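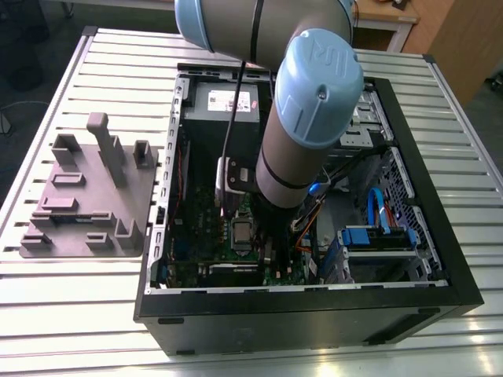
Software notes from the disassembly cell

Since the last newsletter we have spent most of our time on the planner, so this item is longer than usual. Readers who only want to know if the new release is safe to install can go to the end.

The task for this round was the opening and emptying of old desktop towers. At Clorkutside we chose this task for a simple reason. A tower contains many parts of different shapes, and all of them are placed in one box with walls. For the planning software the walls are the difficult thing. A part on a flat table can be approached from nearly any side. A part inside a tower can be approached from above, and sometimes with a small angle, and this is all the freedom we have.

In the old version, the planner received one model of the whole case, made from a depth scan at the beginning of the job. Then it computed all motions against this model. The method was slow but it was correct as long as nothing moved. The problem is that cables move. When the arm touches one cable, the others shift also, and after two or three motions the model describes a computer which does not exist anymore. We saw many stops where the force limit was reached and the log said only "unexpected contact". The person on shift then had to guess which cable it was.

The new version, which we call Hevura, divides the scene into two layers. The first layer is rigid: the shell, the drive cage, the board, the power supply. It is scanned one time and it is kept until a part is taken away. The second layer is soft, and it contains the cables and everything the segmentation is not sure of. This layer is refreshed before each approach from the camera at the wrist.

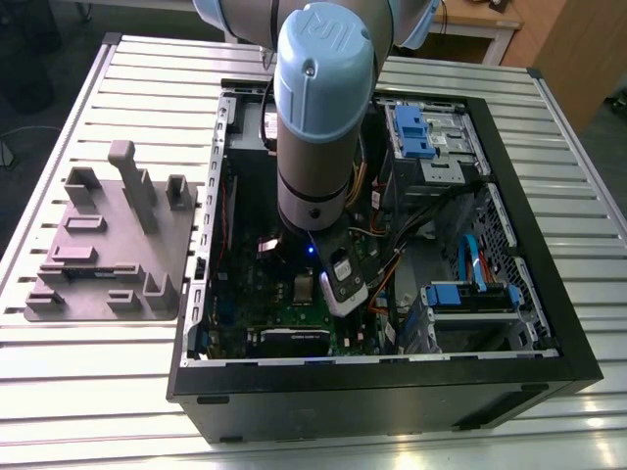
The soft layer is not treated as an obstacle in the full sense. Each cell in it has a cost, and the planner is allowed to go through a cell if the cost is low and the speed is reduced. We discussed this for a long time in the group. Some of us wanted to forbid all contact with cables, as before. But if all contact is forbidden, then for the lower part of the board there is often no path at all, and the arm waits until the time limit of 20 seconds and gives up. With costs, it finds a path which pushes a cable a little to the side, slowly.

The speed reduction is done in the controller and not in the planner. This was a correction we made in August. Before this, the planner wrote the slow speed into the trajectory, and if somebody changed the speed slider on the panel, the slow parts became fast also. Now the controller knows which segment is marked as soft, and it keeps its own limit there. The slider can only make it slower. The controller loop runs at 500 Hz, the same as before, so existing force settings can be kept.

Perception has been changed less than planning. The segmentation network is the same one, but we trained it again with 13 classes. The most useful new class is the socket with open bracket. In the old version the bracket was sometimes joined with the heatsink class, and the arm then tried a grasp on thin metal. If the class is "open bracket", the grasp generator does not propose anything in this region. It is a rule written by hand and we are not proud of it, but it works better than the learned score did.

Shiny metal is still difficult. The depth values on the drive cage have holes, and the perforated grilles are seen as solid in one view and as nothing in the next. For now we fill in the grilles as solid. A better method will come when we have time for it.

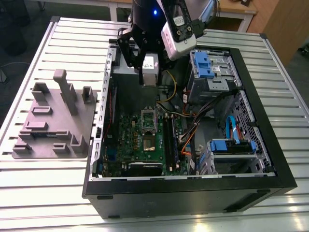 Removal of the power supply has received its own skill. In the general grasp skill, the gripper closes, checks the width, and lifts straight up. A power supply does not always want to go straight up, because the cables hold it on one side. The new skill lifts by a small distance, reads the torque at the wrist, and then chooses in which direction to tilt. It can repeat this step until the torque is below the threshold or until the maximum number of steps is reached. The threshold is a parameter in the file psu_lift.yaml. Please do not set it to zero to turn off the check. If it is zero, the skill never finishes.

A few words about the tooling. The replay viewer, Albers, can now show both layers together with the commanded path, and one can step through the log one motion at a time. The soft layer is drawn in orange. When a run stops, the viewer opens at the last motion by default, and the cell with the highest cost is marked. This does not tell the cause in every case, but it is a much better beginning than "unexpected contact". Logs from version 1 can be opened, only without the soft layer.

Fixture positions have also moved to a separate file. If the printed plate is exchanged for another one, it is enough to change this file and run the calibration check again. The planner reads the plate as part of the rigid layer, so a wrong file will make it avoid posts which are not there.
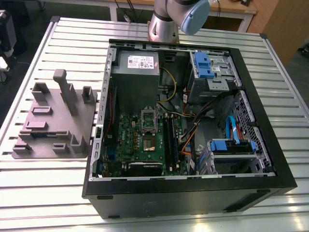 Hiteo wrote to us after the preview build that the costs in the soft layer are good, but the default values are too careful for cells where the cables are already cut short, and the arm makes long ways around almost nothing. They asked for a setting per job instead of one for the whole machine. We agree with this. The setting is in the release now, under the name soft_cost_scale, and the default stays at 1.

For installation: version 2 can be installed over the old one, but the calibration must be done again, as the frame of the wrist camera has a new definition. Make a copy of your parameter files first. The installer keeps them, except the file for gripper widths, which it overwrites. We know about this error and a fix is in preparation.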